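Praying the Psalms at Ekia – Common Questions

What is it?
One psalm a day, read out loud, then quiet, then the same psalm again. That's the whole thing. We do it together in the Cheema room in the mornings and a lot of people do it at home.

Do I have to be a member?
No. Come anyway.

How long does it take?
Up to 20 minutes. Less on the short psalms. Psalm 119 we split up over several days, so don't panic.

What time?
7 a.m. Doors open a bit before. If you're late just slip in, no need to apologize to the whole room.

Which translation?
Whatever you own. We read from the church Bibles so we're all on the same words when we read together – Psalms starts on page 428 in those. At home, use what you like.

I get nothing out of it. Am I doing it wrong?
Probably not. Some mornings are flat. Read it anyway, say amen, go to work. The psalm is a prayer even when you don't feel like praying, and it was being prayed long before you showed up tired. 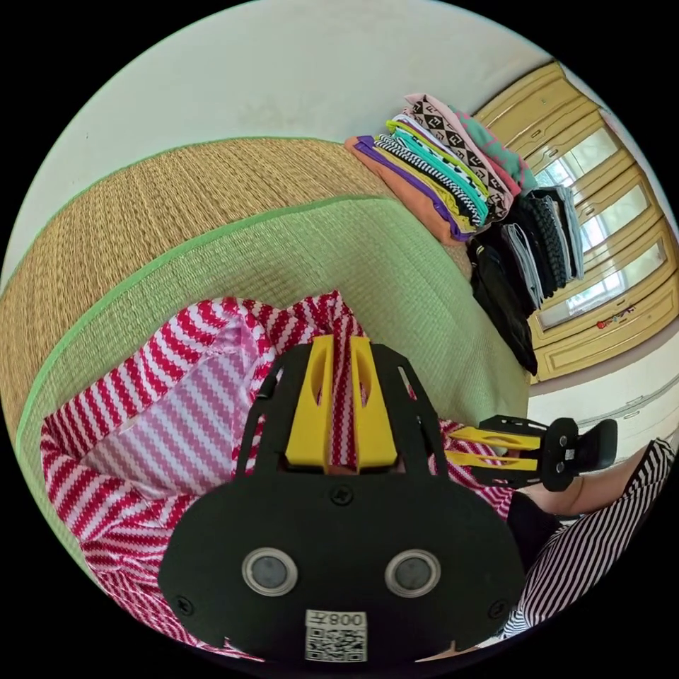 One reader wrote back that this sounded like going through the motions, and wasn't that exactly what the prophets complained about? Fair question. The prophets were going after people who sang on the holy day and cheated the poor the rest of the week. Being tired and dry isn't the same. If the words and your life are pulling in oppsite directions, then yes, stop and deal with that first.

What about the angry psalms?
We don't skip them. People ask every September when the new round starts. You are allowed to hand God your anger, the psalms do it all the time. What you do with it after that is His business and you leave it there. If one is too much for you right now, sit quiet and let the others read.

Can I bring kids?
Yes. They wiggle. Fine.

Why do the psalms keep saying everything twice? 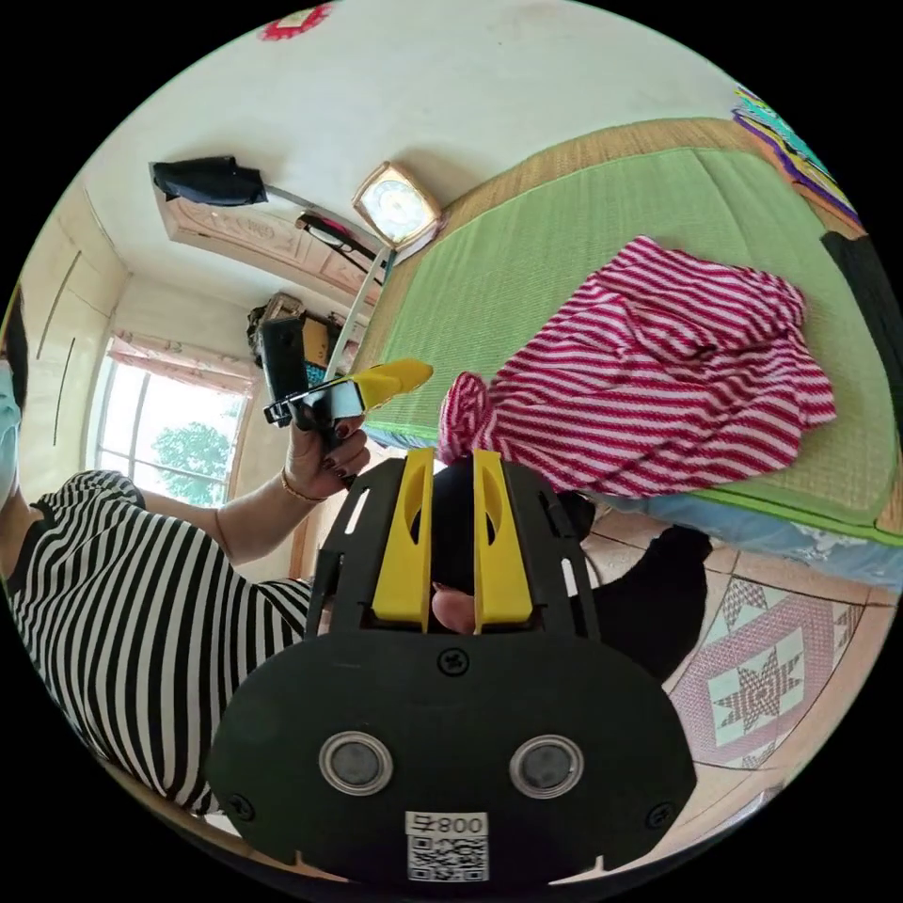

Hebrew poetry works in pairs of lines. The first line says it, the second says it again, a little different or a little stronger. Take Psalm 67, verse 3 – let the people praise you, then let all the people praise you. Same thought, but now nobody is left out. I think of the pair like those two yellow fingers, upright, side by side, with a narrow gap between them. The gap is where you breathe. So when you read out loud, pause between the lines, don't run them together. Slow down more than feels natural.

Is there a sign up?
No sign up for mornings. For the daily reminder email there's a form at the desk, ask for the Dimum list (old name, we never changed it).

I missed a week. Do I catch up?
Please don't. Start with today's psalm. You'll get the ones you missed next time thru.

Can I use a commentary?
After, sure. Not during. The Hiten study notes are on the shelf by the door and you can borrow them, just put them back.

Do we talk about it afterward?
Sometimes, over coffee. You can leave right after the amen and plenty do.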